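4.2 Simulated cell and fingertip alignment

The typing cell at Brorkgate is mirrored in the Ketis simulator, where the keyboard carries a shuffled letter layout in three staggered rows. The layout is held fixed within an episode. Before each block of 500 episodes the finger offset is checked against the key grid, and any lateral error above 2 mm triggers recalibration of the wrist camera.
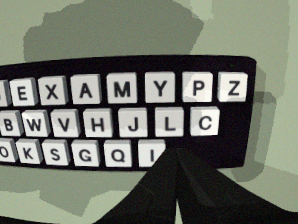

Figure 9. Rendered wrist view with the gripper fingers over the lower edge of the keyboard, beside the "I" key.

Ruangrit objected to an earlier draft that a block of this length was too long, and asked that the offset be checked whenever the lighting was changed as well, because hard shadows falling across the keys had biased the corner detector in the Jallau cell. We adopted the change. Over the 337 checks logged after it, the offset was stored together with the light position, and fingertip geometry was reloaded only when two successive checks disagreed.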